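January 7, 2024
Table coverings and small goods, sheet 3

Carried over from the last entry: green cloth to go down on the long table, both edges clamped, no adhesive until the nap question is settled. Done. The cloth is the Trerska remnant, the second of the two pieces Higinio cut. The first piece is rolled and stored upright behind the door. Do not fold it. The July piece was folded, and the crease never brushed out.

Laying procedure, for the record. Table top wiped with a damp cloth and left to dry. Cloth rolled out from the window end, smoothed by hand from the center outward, left overnight before clamping. Clamps at the corners first, then the middle of each long side. There was some slack at the door end, taken up by moving that clamp 20 mm. After that the surface lay flat under the straightedge everywhere I checked.

Nap. The cloth has a short fuzzy pile that takes a direction when brushed and holds it. Brushed away from the window it looks dark. Brushed toward the window it goes pale. If different parts have been brushed in different directions, streaks show, and the streaks are more visible from a low angle than from above. Iraís measured nothing here and neither did I. It is a visual note only. I tried the soft brush, the stiff brush and the flat of a hand. The stiff brush raises loose fibers and should not be used again on this piece. The soft brush with long strokes in one direction gives the most even result, but the first thing slid across the cloth undoes it locally.

Lint. After brushing, a strip of clear tape was pressed down at each end of the table and in the middle, lifted, and stuck to white card. All strips picked up green fiber. The middle one had the most. Cards are in the envelope at the back of this book. Repeat after vacuuming and compare. Vacuum on the low setting only, with the mesh over the nozzle.

Small goods. Took the mixed tray down from the Storance rack and put out pieces with finishes as different from one another as I could find. The purpose is to see which ones are still easy to pick out by eye on the green, under the room lights with the blind half down. Working rule from last time: anything dark and glossy needs a second look, as does anything printed mostly in black.

The eggplant goes in as the glossy case. The reddish purple separates from the green without trouble. The yellow tip is the part that catches the eye first, then the pink band near it. The body gives a hard white highlight at the fat end, small and bright, and that highlight moves when you walk along the table. For color matching, look at the flank and ignore the highlight. There is also a soft shadow that darkens the pile along its lower edge, which makes the outline on that side harder to judge.

The box with the big 5 goes in as the printed case. Black ground with white strokes and some pinkish red. The numeral is what you read from the far side of the room. The black areas hold up better against the cloth than I expected, mostly on account of the white outline. It was laid on its side for all of this. Standing it on end still to be tried; on the soft pile I would expect it to lean.

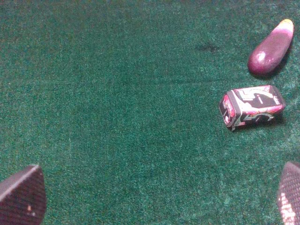
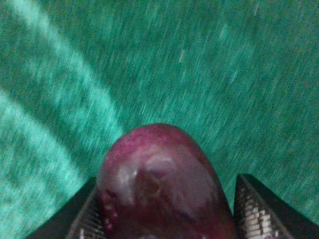

First: eggplant and 5 box on the green cloth. Second: dark red piece, crown and glare band.

Dark red finish. Worth its own paragraph. Maroon to burgundy overall, brighter and closer to magenta at the crown, brownish red lower down with some mottling toward the middle. Up close there is a fine speckle in the brighter part, pink dots over the darker red, and a few pale specks on the left flank. Iraís thinks the speckle is dust caught under the coat. I think it is the coat. A wipe with a dry lens cloth is the obvious check and goes on the list below. The glare is broken up into an irregular band across the middle, with a bright upright streak at one side of it and a softer patch at the other. That is a different character from the single hard spot on the fat end of the eggplant. I would not use either one as a gloss reference until we have looked at both under the same lamp at the same height.

Lamp height. The Gallegos lamp was left at its usual stop. Higinio wants it lower so that the shadows are shorter under the rounded pieces, but lower puts a hot patch on the cloth and the pale area gets larger. Suggest keeping the stop and adding a sheet of diffusion. There is a roll in the flat drawer, under the blotters. Check that it is not the yellowed one.

Color chips. Compared the cloth with the Clerkus fan deck. Nearest chip for the dark areas is 126. Nothing in the deck is close for the light areas; the pale, slightly minty look is a matter of angle and no chip will reproduce it. Recorded 126 as the nominal color, with a note that it applies to nap brushed away from the window.

Handling. Rounded pieces settle slightly into the pile and stay where they are put. They do not wander when the table is bumped, which was the main complaint with the bare top. Boxes slide with more drag than on the bare top and leave a track in the nap. Lift them. Same goes for sleeves and cuffs, which have left most of the marks at the near edge.

Price, while I have the slip out: more than 300 for a full roll from Trerska, delivery not included. The remnant will do until the nap question is answered. No point in ordering a roll of something we then have to brush every morning.

To do
Vacuum, repeat tape strips, add to the envelope.
Dry wipe on the dark red piece, one side only, and look at the speckle again. Iraís to be present.
Stand the 5 box on end, leave it, see whether it leans.
Diffusion over the lamp, blind fully down, same pieces.
Ask Trerska whether the same green is sold with a shorter pile.
Label the rolled piece behind the door. Higinio has the tags.

Later, same day. Moved the door-end clamp again, as the cloth had relaxed a little. Brushed the whole surface toward the door with the soft brush before leaving. If it has streaks in the morning, somebody has leaned on it, so brush again before comparing anything with the chips.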